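Blog > Everyday stuff > Tea

October
by the usual suspect

So I've given up coffee in the afternoons. I know, I know, every blog gets this post sooner or later, and mine is overdue. But it's been 32 days and I have Opinions now, so get comfortable.

It started because I was awake at 2 in the morning again, staring at the ceiling and mentally rewriting an email I'd sent in the spring. My last coffee had been at four that afternoon, a big one, from the place on the corner in Tiltdale where they fill the cup right up to where the lid goes on. I'd always told myself caffeine didn't do anything to me. I used to say it at parties! Anyway, I got up, ate some crackers over the sink and decided to try tea after lunch for a while and see what happened.

The first week was pretty grim. I bought the cheapest box in the supermarket and left the bag in the mug while I answered messages, and what I got was brown water that tasted like a wet fence. I drank it anyway, for days, feeling very noble. Then I complained to my sister and she asked how long I was leaving the bag in. How long? Until I remembered it was there! Apparently people use a timer. People have been using timers all this time while I've been stewing the stuff for twenty minutes and blaming the plant.

So, timer. Three minutes for the black stuff, and less for green, with water that's been off the boil a bit (I just go and feed the cat, and by the time she's stopped yelling at me it's about right). The difference was kind of embarrassing. Green tea has a taste! Sort of like peas, sort of like a lawn, in a nice way. I'd put it down years ago as something you drink at the dentist's.

After that I got a little carried away. There's a shop called Kuusisto two bus stops past my work, long and narrow, with tins up to the ceiling and a bell on the door that makes you jump, and I started going in on Thursdays. They'll sell you tiny amounts, so you can try a thing without committing to a year of it. My favorite so far is a green one they call Wuren, which is toasty and a bit sweet and holds up to a second pour, and even a third if you aren't fussy. The little card by the tin says the family has been growing it on the same hillside since 1736. I have no idea how you'd check that. I like to picture somebody back then also leaving it too long and being told off by their sister.

The one I can't get along with is the smoky one. Everyone in the shop raves about it. I brewed it properly, I gave it three chances, and every time it was like licking a campfire. It's at the back of the cupboard now behind the rice, and my whole kitchen still smells like a barbecue when I open the door. If you want it, come and get it. Seriously, bring a jar.

As for gear, I've bought one thing, a Tendska pot with the basket that lifts out. It holds enough for two mugs and pours without dribbling down the front, unlike the one I inherited, which needed a saucer and a towel and some luck. The lid is a bit loose, so keep a finger on it. I keep meaning to descale the kettle too, and I keep not doing it.

Am I sleeping better? Mostly, yes. I still woke up at 2 one night last week, but I went straight back off and the spring email didn't come up once. Mornings are still coffee and they're going to stay coffee, so please don't write in about that. What I do want to know is what to buy next. I've got 250 grams of Wuren to get through first (they had an offer on, I'm weak) but it's going down faster than I thought, and I'd love something for the evenings that isn't chamomile. Chamomile tastes like a hay bale to me and I'm not going to be talked into it. 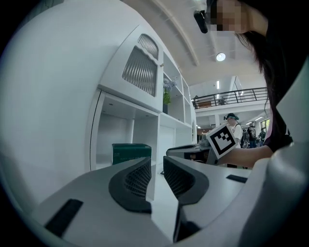 Try a roasted green for the evenings, if your shop has one. Mine is mostly stems, very low on caffeine, and it forgives you if you forget the timer. I have a mug at nine and I'm asleep by eleven. Also I'll take that smoky one off your hands, I put it in soup.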